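I had been wearing the grippers for three minutes before I dropped the eggplant. It's a small purple thing, lighter than you'd think, and it skidded right across the table and under somebody's chair. Damian Makowska fetched it without a word and put it back. He's used to visitors.

I'd come to Sternance in May to try two pairs of hand-held grippers, the Ulden and the older Thambiah, on the same little jobs. You hold one in each hand and pick things up, and the recordings go toward teaching an arm to do it by itself. The Thambiah is the one everybody here learned on. It squeezes hard and lets you know it – my thumbs were sore by lunch. The Ulden has a softer trigger, and I liked it right away (then I dropped the eggplant with it, so what do I know!).

Felicja Makowska, Damian's sister, runs the trials. She had me lift the purple piece, hold it over a dish and set it down, 110 times in all, swapping pairs halfway. By her tally I got 68 clean ones, most of them after coffee. "You look at your hands," she told me. "Look at the dish." She was right, and it annoyed me how quickly it helped.

What I couldn't get over was the cables. They tug at your wrists every time you reach, and after an hour you start planning your moves to keep them quiet. Felicja says a wireless pair is coming from a shop in Cukengate, but she's been saying that for 7 months. The cameras are the other sore point. The wide view on a gripper takes in half the building, and she and Damian still argue over whether a narrower lens would do the job better. I'd take the wide one. I'd also take the Ulden home, if they'd let me. 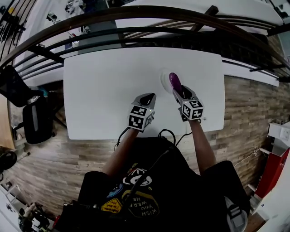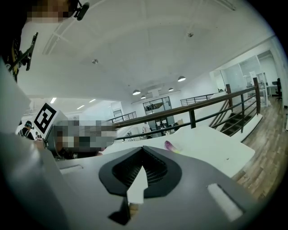
Dariusz Śliwiński
Contributing writer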